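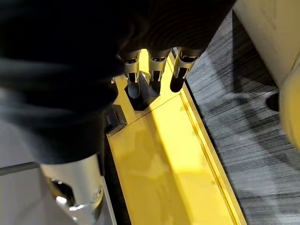 How do you get to the Relen glove works without a car?
Take the local train to the end of the line and walk along the canal. Turn left at the dye house and use the side gate, as the main one is for trucks.

I went to the open day on 14 July 2019. Relen makes knitted and leather gloves and employs 36 people. Kristof Verbeke, the cutting foreman, led my group. We began in the leather store, where skins are sorted by stretch before anyone looks at color. The cutters pull each skin over the table edge, let it rest, and pull it again. Cutting was paused for visitors, but one bench was kept going so we could hear the press.
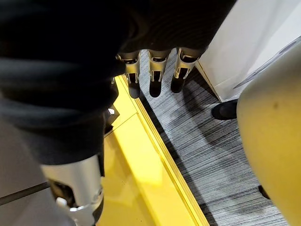 Can you buy gloves at the open day?
Seconds are sold from a table near the canteen, cash only. Most are the Lis model, a plain lined glove, and the common sizes are gone by noon. I got a brown pair with one crooked seam on the cuff.

The knitting room was next. It turns out 3000 pairs in a normal week, and roughly 1000 more in the weeks before the winter orders ship. The yarn is stored by lot number, and the lots are never mixed within a pair.

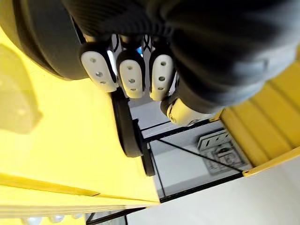 Closing the finger ends is the slowest job at Relen and is still done by hand. The seam has to curve evenly or the tip comes out pointed and wears through. Kristof wants a shape much like the white caps on the three fingertips in the photo, rounded at the end like a pill. New closers practice on scrap for weeks before they work on stock.

The tour ended in the packing room. Coffee was free and the parking lot was full when I left. The next open day is in March.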